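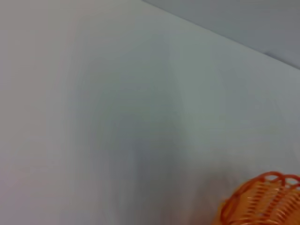
Surface Finisher and Repair Hand, Plolano

Plolano refinishes white tabletops, counters and shelving for homes, small offices and rental apartments. We are looking for a full-time finisher to join the shop. The job is open now and we will keep taking applications until it is filled.

About the work

Most of what comes through the door is pale, smooth and flat. Customers want it to go back out the same way. A mark that would disappear on a darker or patterned top shows up at once on a plain white one, so a large part of the day is spent looking at a surface from a low angle under a lamp, finding the dull spots, and bringing them back to match.

You will work on one piece at a time from start to finish. Our two regular trade customers are Daradance, which furnishes short-term rentals, and Cunha, a family business that makes desks and worktables. The rest is private work, mostly kitchen tables and bathroom counters.

What you will do

- Check pieces in, note any damage on the job card and take the before pictures.
- Clean off wax, grease, tape residue and old polish.
- Fill chips and scratches, sand them level and let them cure for the time on the card.
- Mix tints. We stock 18 whites and most jobs need a blend. Some go pink next to daylight and some go green, and you will learn which.
- Spray or roll the top coat, depending on the piece.
- Leave finished tops flat on the racks for 24 hours before anyone wraps them.
- Wrap, label and help load the van.
- Wipe down your bench and sweep your bay before you leave.

Once or twice a month you will go out with the van to do a repair in a customer's home. These are usually counters that can't be removed. We cover the floor, do the work and take our trash with us.

What we are looking for

You should have some experience with paint, auto body, cabinet work, drywall finishing or something close to it. Two years is a good guide, but we will read every application. Good color vision matters for this job, and there is a short matching test at the trial shift. You need to be able to lift your end of a tabletop with another person and to stand for most of the day.

A driver's license is useful but not required. You do not need your own tools. We supply sanders, guns, respirators, gloves and coveralls, and we fit-test the respirators before you start.

We have trained people from scratch before. If you have never sprayed anything but are patient and have steady hands, say so in your letter and tell us about something you have made or fixed.

Hours and pay

The shop runs a single day shift with a paid lunch break. There is no night work. Overtime comes up in November, when the rental companies get their units ready for the holidays, and it is shared out among those who want it.

Starting pay is $20 an hour, reviewed after your first three months. We offer paid vacation, paid sick days and a contribution toward health coverage once the trial period ends. Boots are paid for up to a set amount each year.

How to apply

Send a resume or a plain list of the jobs you have had, plus a few lines on why this one interests you. Pictures of past work are welcome. Phone pictures are fine. Please put "Finisher" on the subject line and address it to Parvathi Reddy, shop manager. You can also drop it off at the front desk during opening hours.

People we would like to meet will be asked in for a paid trial shift. You will sand and fill a scrap panel, try the color test and have lunch with the crew. We will let you know either way within a week of the trial.

If you applied last year under the Humungate name, that was us before the change. You are welcome to apply again.

Posted 19 Apr 2023

We use cookies to remember your settings and count visits to this site. Accept | Decline

Contact | Copyright Plolano. All rights reserved. | Back to top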